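Storage of Small Grooming Items on a Shared Desk
Project report, Section 3 onward

3. Task and materials

The project looked at one small part of desk tidying: placing a comb upright in a cup so that the desk surface stays clear. The room is a shared study room in the Kirero residence. Students there keep combs, pens and toothbrushes on the same desk they write on, and the items end up spread over the work area by evening.

The materials were kept to a minimum. The comb is black, with a long narrow handle and a broader toothed head. The cup is small, square and beige, with rounded corners and an open top. A large pale board covers most of the wooden table and gives a plain background, against which a dark comb is easy to find. We used 2 layouts. In layout A the comb lies diagonally in front of the cup with the head toward it. In layout B the comb lies parallel to the long edge of the table.

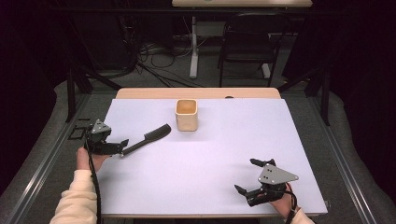
Pekley, April

3.1 Procedure

Each trial began with the cup standing near the back of the board and the comb lying flat. The comb was picked up by the handle, turned, and lowered into the cup. A trial ended when the comb was released. It was scored as stable if the cup stayed upright and the comb remained inside. There were 40 trials per layout.

The cup was not fixed to the board. We considered double-sided tape, but a taped cup would not represent ordinary use, and the tape left a residue that had to be cleaned off with alcohol. The start position was checked against a paper template, which was removed before each trial.

3.2 Observations

Layout A was the easier of the two. With the head already pointing toward the cup, the comb needed less turning before it was lowered. In layout B the handle often had to be regripped.

Most unstable results came from the comb going in handle first. The broad head then sits above the rim and the center of mass is high – a light cup tips easily under this load. Head first, the comb leaned against one corner and stayed there. The rounded corners had no clear effect, although we did not have a sharp-cornered cup for comparison.

Surface condition was also noted. Dust and small specks on the board did not change the results, but the board was wiped between layouts anyway. Shadows from the window made the near edge of the cup harder to judge late in the day, and the last trials of layout B were moved to the morning.
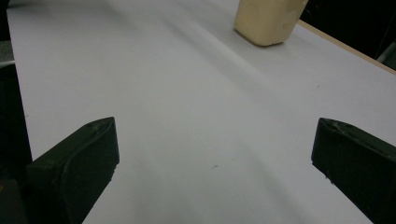
Eze commented on the draft that a cup this light should be weighted before anyone recommends it for a shared desk, and that a few coins in the bottom would do. The comment also asked why a flat tray was left out, given that a comb in a tray cannot tip anything over.

3.3 Response and limits

The weighting suggestion is accepted and will be tested in the next round. A tray was left out because it takes up more of the desk, and free surface was the quantity of interest. This should have been stated in Section 1.

Only one comb and one cup were used, so the results should not be extended to brushes or heavier items.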